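Laundry Room > Helpers > Reltard Reviews

Getting along with the Reltard laundry arm

We've had the Reltard on loan from Tastden since July, and I've grown fond of it, slow as it is! Set your basket right in front of the washer and swing the door all the way open before you press start.
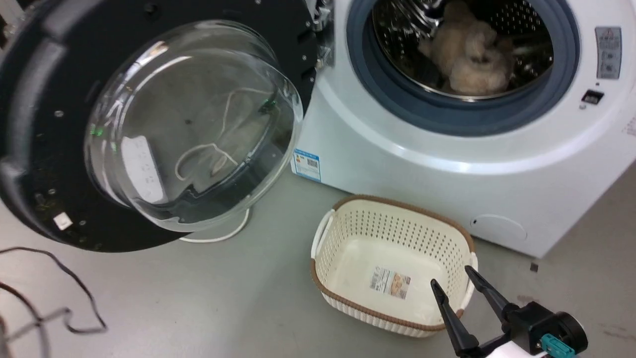
Fluffy things are its best work – fleeces, bath mats, that sort of thing – and thin socks are its worst, so I still fish those out myself. Mine takes 8 minutes for a small load. The rental is $88 a month, and Zerrin Saraç at Tastden will walk you through the setup by phone.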